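Chapter 2
When the Grip Lets Go
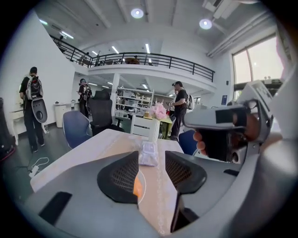

I learned most of what's in this chapter from one bad afternoon at Bowen. We'd been picking up bags for hours, Ansel Tran and I, and everything was going great (I may have bragged a little!). Then the fingers stopped closing all the way. No alarm, no warning light, just a gap that got wider each time until a bag hit the floor.

We blamed the software, of course. We went through 28 log files before Ansel thought to wiggle a connector, and there it was: one loose pin, so the controller was reading a position that was almost 2 millimeters off.

So we'll start with faults that stay quiet. Before you read on, write down how you'd have looked for that pin, and where you'd have put the stop button.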